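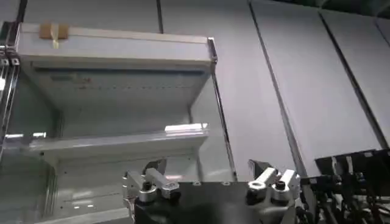

发件人：Huệ Hồ
收件人：老手机互助邮件列表
主题：回复：换电池之后要不要顺便换手机？

各位列友，Shagufta，大家好：

这封信拖了好几天才写，实在不好意思。四月份家里事情多，孩子要准备春游，我婆婆又迷上了视频通话，每天晚上八点准时拨过来，一聊就是一个钟头，等我坐到电脑前面，茶都泡过两遍了。先把Shagufta的信引在下面，免得新来的朋友看不明白我们在说什么。

> Shagufta Bangash 写道：
>
> 大家好，我是老潜水员了，很少说话，这次想请教一下。
> 我手上这台 Flisteo 用了快四年，春节前在小区门口的铺子换了块电池，
> 续航是好了，可是最近应用一开多就卡，相册往上滑两屏就要等。
> 存储空间只剩 7 GB，系统老是弹提示。
> 我先生劝我干脆换 Detard 的新机，说现在搞活动，划算。
> 可是我这台屏幕一点划痕都没有，用着也顺手，真舍不得。
> 另外我看到有人说把“后台进程限制”打开就能变快，这个靠谱吗？
> 我平时就是聊天、看地图、拍拍孩子，偶尔收发工作邮件，不玩游戏。
> 还有一个笨问题：聊天记录怎么才能完整搬到新手机上？
> 上次换机丢了两年的语音，我到现在还心疼。
> 先谢谢各位！

Shagufta，你一点都不笨，聊天记录这件事我自己就栽过跟头，后面慢慢说。

先说卡的问题。你只剩 7 GB，我觉得十有八九毛病就在这里。手机的存储快满的时候，系统要写临时文件没地方写，相册要生成缩略图也没地方放，滑起来自然一顿一顿的。我那台旧的 Flisteo 跟你是同一代，去年夏天也是这个样子，我还以为是主板老化，差点拿去回收。后来清了一个下午，腾出 56 GB，第二天打开相册，感觉像换了台机器（我先生说我夸张，可他自己后来也照着清了一遍）。

清理我一般按这个顺序来，你可以参考：

第一步，进“设置”里的“存储”，看哪一类占得最多。别急着装清理软件，那些东西自己就占地方，还老是弹广告。

第二步，聊天软件。大头多半在这里，群里转来转去的视频，每个都自动存了一份。在聊天软件自己的存储管理里面，可以按单个聊天来清，只删群里的视频和文件，家里人的语音一条都不要动。千万别手一滑点了“全部清除”。

第三步，相册里的“最近删除”。很多人删了照片就以为空间回来了，其实还在那里躺着，要再清一次才算数。

第四步，离线地图。你说你常看地图，去看一下是不是还留着前几年旅游时下载的外地城市。我翻出来一个只去过两天的地方，连周边几个县的地图都在。

第五步，重启一次，然后插着电放一晚上。相册可能要重新整理，头一天觉得还慢是正常的，别灰心。

再说那个“后台进程限制”。我的意见是别动。它藏在开发者选项里，本来是给写程序的人测试用的，打开以后你切出去看一眼地图，再切回来，聊天窗口就得重新加载，有时候消息通知还会晚到。我试过三天，漏了学校老师两条通知，赶紧关掉了。你要是已经打开了，改回“标准限制”就行，不用恢复出厂。

动画倒是可以调快一点，同样在开发者选项里，把三个动画缩放从 1 倍改成 0.5 倍。手机本身并没有变快，可是点开关上利索多了，心情会好一些。不喜欢的话随时改回来。

电池那边我多问一句：你换完以后，店家有没有帮你看过电池健康度？刚换的新电池，显示应该在 100 或者非常接近。如果显示的数字明显偏低，或者机器突然在还有两三成电的时候关机，就拿着单子回去找他。电压不稳的时候系统会主动降速，那种卡跟存储满了的卡很像，光靠感觉分不出来。另外请你把手机平放在桌上，从侧面看看屏幕有没有被顶起来一点点，有的话先别再充电了，马上拿去店里。

至于要不要换 Detard 的新机，这个我说了不算，只能讲讲我自己的看法。我妹妹用的就是 Detard，拍照确实好，晚上给孩子拍生日蜡烛，脸也不糊。可是它比你现在这台宽，我的手小，单手打字老是够不到左边那一排。你要是手也不大，一定去店里拿真机握一握，别光看网上的图。还有，活动价往往是最小存储的那个版本，照你拍孩子的劲头，一年多又满了，到时候还是老问题。真要买的话，宁可处理器低一档，也把存储选大一档。

按你的用法，聊天、地图、拍照、邮件，清完空间再用一年应该没什么问题。唯一让我犹豫的是系统更新。你进“关于手机”看看安全补丁停在哪个月份，要是已经停了很久，你又在上面收发工作邮件、用手机付钱，那我就站到你先生那边去了。这一条比卡不卡要紧。

好，现在说聊天记录。我前年换机的时候，用的是手机自带的“一键搬家”，照片、通讯录、短信都过来了，我高高兴兴地把旧机清空给了我爸，过了一个礼拜想找一条我外婆的语音，才发现聊天软件里面空空的。那条语音到现在也没有找回来，所以我看到你写的那句“心疼”，真是感同身受。后来我学乖了，每次都这样做：

先在电脑上完整备份一次聊天记录，备份完了要点进去看看日期和大小对不对。然后两台手机连同一个无线网络，都插上电，用聊天软件自己的迁移功能传。传的时候两边屏幕都亮着，不要切出去做别的。记录多的话要传很久，我那次从吃完晚饭一直传到快十二点。传完以后挑几条最老的语音点开听一听，能出声才算真的过来了。旧手机至少留一个月，不要急着恢复出厂，更不要急着送人。

特别重要的语音，我现在还会多做一步，放出来的时候用另一台设备录下来，单独存一份。音质差一点没关系，有就好。

照片备份顺便提一句。我用的是 Flestuler，在电脑上装一个小程序，手机连上家里网络就自己传。界面是丑了点，中文翻译也有几处怪怪的，但是一直没出过岔子。只是默认设置里有个“节省空间”，会把照片长边压到 2048 像素，手机上看不出来，洗成大照片就露馅了。装好以后先把它关掉，再开始传。我就是传了一大半才发现，又从头来过。

上次列表里还有朋友问 Lò 这个启动器值不值得装，我也一并回了。给老人用挺好，字大，图标少，误触也少，我婆婆的手机上就是它，视频通话的按钮放在正中间，所以她才打得这么勤快。可是拿它来给老手机提速就算了，桌面换得再简单，存储满了还是一样卡。

Shagufta，你先别急着付钱，周末腾一个下午出来清一清，清完告诉我们剩多少空间，补丁停在哪个月份，电池健康度显示多少，我们再一起看。如果开发者选项找不到，就把“关于手机”那一页上的系统版本抄给我，各个版本藏的地方不太一样，我晚上孩子睡了以后帮你翻我这台对一下。

也请列表里用过 Detard 今年新款的朋友说说，连续用一整天发不发烫，我妹妹那台是旧款，我不敢乱讲。

祝大家都好，孩子们少感冒。

Huệ Hồ

又及：写完才想起来，换电池那张单子请一定收好，拍张照片也行，保修要凭它。我那张夹在菜谱里，找了两天。

--
老手机互助邮件列表
回信请保留主题行，引用原文时请删去无关部分
退订请发送空白邮件，主题写“退订”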